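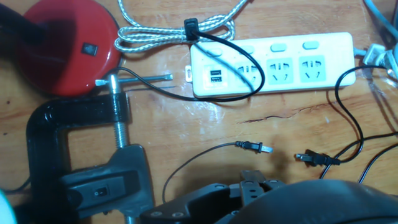 A red lamp base and a white power strip on a wooden desk.

Leave the switch on the base
By Dace Vaher
December
14 shares | 3 comments

Desk lamp makers keep moving the switch. It has gone from the base to the cord, from the cord to a touch panel, and lately to a phone. I think the base was the correct place and the industry should return to it.

A switch has two jobs: to be found in the dark and to report its state. A button on the base does the first well, as the base does not move. An inline switch slides behind the desk with the cord. Touch panels respond to sleeves and paper, and most give no feedback under the finger.

The phone is the worst case. The Lustton app needs an unlock, a launch and a tap to do what one press used to do. It also offers an Undo command, and I take that as an admission that people set the lamp wrong often.

Cost is the usual defense. A push button needs a hole in the housing and a short wire run. Ilze Zariņš, who repairs lamps in Grosamside, charges 10 dollars to replace one. She sends the touch models back, as the board is glued in.

Dimming is a fair objection. A rotary knob on the base handles it.

Recent
Dolan kettles and the missing off position
101 words on door handles
Why thermostats should click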